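Washing Up at Skima: A Conversation with the Kitchen Supervisor

The staff kitchen at Skima serves roughly 400 lunches a month. "Bowls go in on their edges," its supervisor told us.
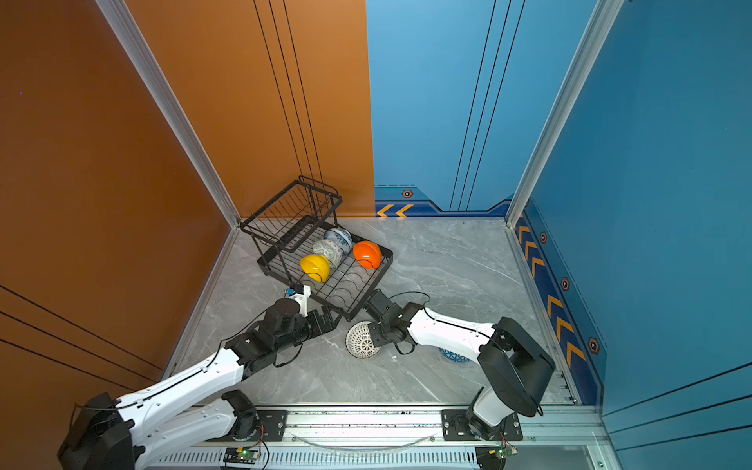

She prefers a black wire rack to a cupboard shelf – "air reaches both sides."

Large patterned bowls need more care beside the small ones.

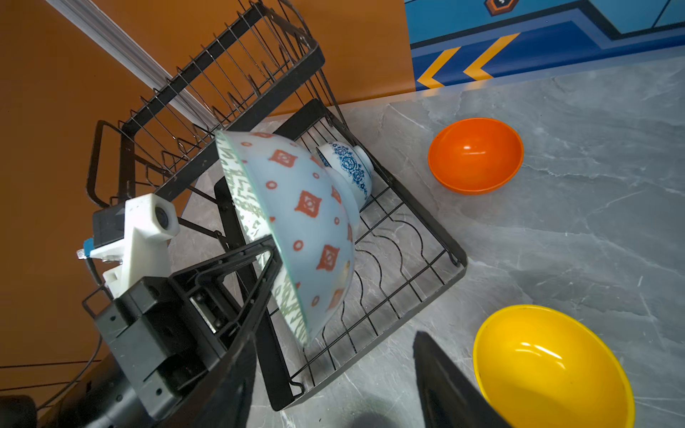
"I leave a gap between rims," she said. The rack stands at the back, near the corner. 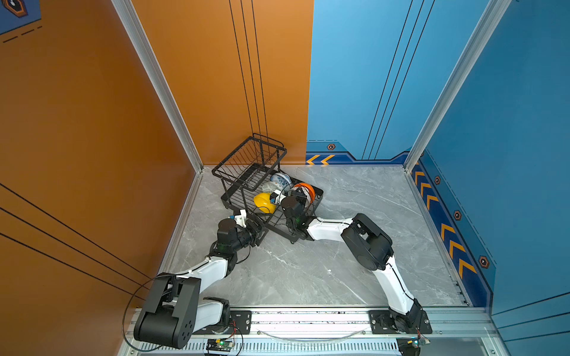 Recent items
Manríquez: Choosing Tableware
Ernatska Pantry Notes
Clulerska Kitchen Review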